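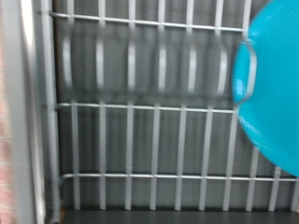
SPEAKER NOTES
What the success rate left out
Rostam Farahani, Druketgate, 07/09/2019

Opening (keep it short)
I run fault reviews. I don't build arms. Dolores Ridgeway's group at Dikbridge built this one, and she has seen these notes and disagrees with part of them. Say so early.

The claim
Brelledex told buyers that the dish task was solved. Plate into the rack, mug into the rack, 219 runs, 19 failures. Ask the room: failures of what kind? The sales sheet has one column. It says "fail."

Pause. Let somebody guess "dropped plates." Most people do.
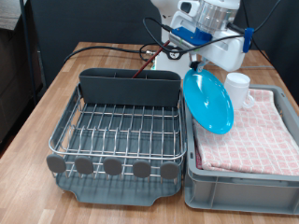

What went wrong
Eleven at the bench will remember the bad one. Skip the joke if the Dikbridge people are in the front row.
The arm lowered a plate, the rim met a tine, and the controller kept pushing. The force limit was set in the software. It had been turned off for a speed test and left off. The log has 3,382 lines for that run and not one is a warning. A plate can take that. I would not offer it my hand.
The run was scored as a success. The plate ended up in the rack, you see, and that was the only question the scoring script asked. 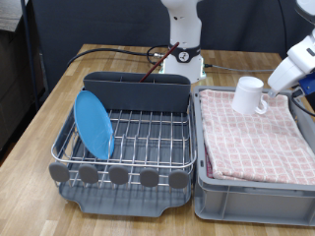
So I don't believe the other 200 either, and I'd like to hear why anyone does. Dolores says the limit was off for just 2 runs. She may be right. The settings file was overwritten each morning, so she can't show me and I can't show her.
(If asked about Zeleke: they supplied the force sensor. It read fine on the bench. Don't get pulled into this.)

What I asked for
Limit locked in hardware. Peak force saved for every run, good or bad. Settings kept with the log. 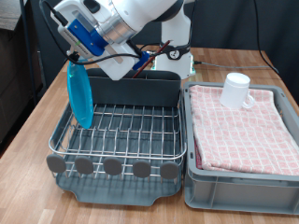 I got the second one. The first is "under review" and has been for roughly as long as I've been asking. The third was agreed in July and I have yet to see a file.
Go to the force plot. Leave it up during questions.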